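### 4.2 Corners and edges in dark bedding

In the household part of the study we asked how people judge that a textile is "tidy". Participants in Pasbridge received 16 sets of plain bedding and table textiles, and they gave 682 ratings in total. The sets had no print, so the judgment had to come from the shape only: the line of the edge, the form of the corner, and the wrinkles on the surface.

Two results were not expected by us. First, small wrinkles had little effect on the rating, also when they covered the whole pillow. Second, the corner had a strong effect. In 71 comparisons the raters preferred the item with clear corners, even if its surface was less smooth. For folded cloths the long front edge played a similar role — a straight edge was read as a sign of care. Figure 7 gives the two kinds of item, both in dark green fabric on a white surface.

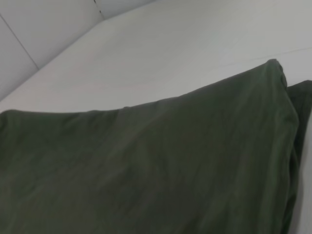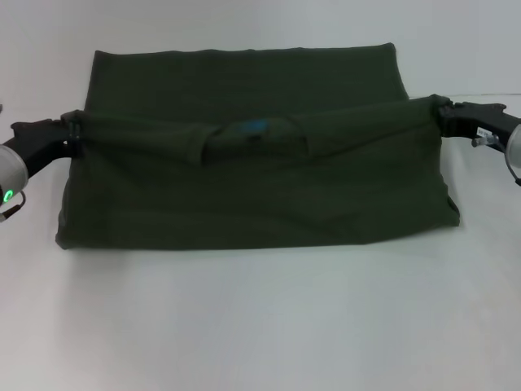

**Figure 7.** Dark green textiles. Top: two overlapping pillows, the front one with a pointed corner. Bottom: a cloth with its front section folded back.

Rohani Siregar objected, after reading an earlier draft, that dark colors hide shallow folds and that the weak effect of wrinkles may be partly an effect of color. We agree that this is possible. The light-colored sets from the April round are too few to decide the question, and we therefore limit the claim to dark fabrics.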